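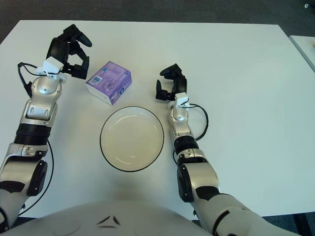
Two-arm build: left hand pushes the box instead of closing on it

Asked in Arms and Grippers – 2 replies

stitava_bench

I have a two-arm setup in a shared workshop and I'm stuck on what should be the easy part. The task is to pick up a small carton, lift it, carry it over a plate and set it down on the plate. Either arm can do it on paper. In practice the right arm does fine most of the time and the left arm shoves the box away from itself before the fingers close.

Details, as far as I have them:

The arms are a used pair and the hands are black multi-fingered ones. The arm controller is a Gotora board. The hands run off their own driver and get a single "close" value from my script, so I don't command the fingers one by one. The camera is up at the head, looking down at the table. The box is a purple and white carton, about tissue box size, and I have been setting it down at an angle to the arms. The table is flat matte white.

The box position comes from a color threshold on the camera picture. I take the center of the purple area, turn that into table coordinates, and send the hand to a point beside it. Then the hand moves in sideways and closes.

What happens on the left is that the fingertips touch the end of the box first and the whole thing slides. By the time the fingers close there is air where the box was. Sometimes it catches a corner and the box spins. On the right side the same code gives me a decent grip.

Things I have tried:

Slowing the approach down. It still pushes the box, just slower.

Opening the hand wider before the approach. This helped a little but then the thumb hits the table.

Running the home routine on both arms again. No change that I could see.

Swapping the left and right offsets in the config in case I had them backward. That made both arms bad, so I put it back.

I would like to avoid taping the box down, because the point is to lift it. Is this a calibration problem or am I approaching it the wrong way? I have the table until September and then I have to give up the spot, so I'd rather not start over with different hands.

gillomum

I think you have two problems and they are adding up.

The first is the center point. If you threshold on purple, you are getting the center of the purple you can see, and that isn't the center of the box. The box has white patches in the print and a white label on the end panel, and those drop out of your mask, especially on a white table. With the box turned to the left, the end with the label is the one facing your left hand. So that end looks shorter to the camera than it is, your center shifts to the right, and the left hand starts its approach closer to the real box than you think. The right hand doesn't have this trouble to the same degree.

You are also looking from above and in front, so the mask includes the top and the front face together. The middle of that shape does not sit at table height. If your conversion assumes everything is flat on the table, the box will come out farther away than it is.

To check it, put the plate where the box goes and run only the locating step. The plate is close to flat, so the height error mostly goes away. You'll need to find it by the black rim, since a white plate on a white table gives you nothing else to work with. Watch out for the ceiling light reflecting off the plate, it can show up as a second edge. If the hand lines up well over the plate and badly over the box, it's the height and the mask, and the arm is fine.

For the box itself, fill the mask before you take the center. Draw the smallest rotated rectangle that covers the purple area and use that. In OpenCV that is one function call. It also gives you the angle, which you need for the second problem.

The second problem is the direction of approach. You say the hand moves in sideways. If it always moves straight across the table and the box is turned, the fingertips meet a corner or the end panel, and a light carton will slide every time. Come in from over the top instead. Go to a point above the box, turn the wrist to match the angle of the rectangle, go straight down with the thumb on one long side and the fingers on the other, then close. My first version did the sideways thing too and I lost a couple of weekends to it.

Last, check where your close value goes. On mine I was sending 200 in one step and the fingers all arrived at different times. Whichever finger touched first pushed. Now I send it in 8 smaller steps with a short wait between them, and the box has time to settle against the thumb. It is slower but I stopped chasing cartons across the table.

One question – is the left arm mounted at the same angle as the right? If you had them off for any reason, a couple of degrees at the shoulder is a lot by the time you get to the fingers.

dolezal_shop

put something in the box. empty cartons weigh nothing. I used a bag of rice

also a rubber shelf liner under it, the matte tops are more slippery than they look

Also I'd do something about the cables before going further. If there is a loose loop at the wrist, it can pull on the hand when the wrist turns all the way. Mine was off by 5 mm at one end of the turn and fine at the other and I blamed the software for a long time. Hook and loop straps at the wrist and again below the forearm, leave slack at the joint only.

stitava_bench

Thanks both. I ran the plate check tonight. Both hands line up over the plate, with the left one maybe slightly long, so I believe the part about the mask and the height. I changed to the rotated rectangle and the position moved left by more than I expected.

I haven't done the top-down approach yet. The wrist turn on the left runs into a limit before it gets to the angle I need, and I have to find out if that limit is real or something left over in the Gotora config from the previous owner. For now I can set the box down square to the table and it picks up with either hand, 2 misses on the left this evening and both were the thumb hitting the table.

To the question about mounting, yes, the left arm was off its base once to get at a connector. I put it back by eye. I'll check it with a square.

The rice works but then the right hand drops it. I'll try less rice.

gillomum

By eye is probably your "slightly long". Fix that before you touch the offsets, or you will be tuning them twice.

On the wrist limit, move it by hand with the power off and see if it goes past the number in the config. If it does, raise the limit a little at a time and watch that the cable doesn't go tight.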